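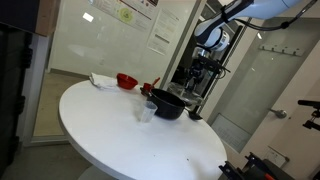 Skumau, a reader who wrote to us in May, wanted to know when she could stop doing the dishes, and whether she ought to hang on to her old dishwasher until then. I've had the same thought most evenings of my adult life, usually with my sleeves rolled up, so off I went to find out!

The short version is that a kitchen is a terribly hard place for a machine. A robot arm in a car plant meets the same part in the same spot all day long, but at my house in Elthorpe the colander has never once been put back where it came from. Clear glass is a nuisance too (cameras tend to look straight through it), and a crumpled cloth has no shape you could describe to anyone, let alone to a computer.

The people at Kofler, who build kitchen fittings and follow all this closely, gave me 70 as the percentage of tries a chore has to go right before they'd even call it promising. I'd want rather better than that with my grandmother's casserole dish.
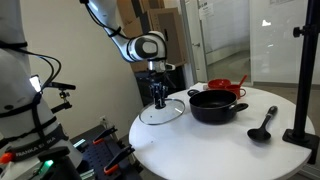
Page last changed: June 2018

Take the lid of a pot. You and I grab the knob without a thought, while a gripper has to find it, close its fingers on it and keep the glass more or less level, and then there's the business of setting it down somewhere sensible. My own lids, all four of them, live in a drawer in Cokcombe at my sister's place, but that's another story.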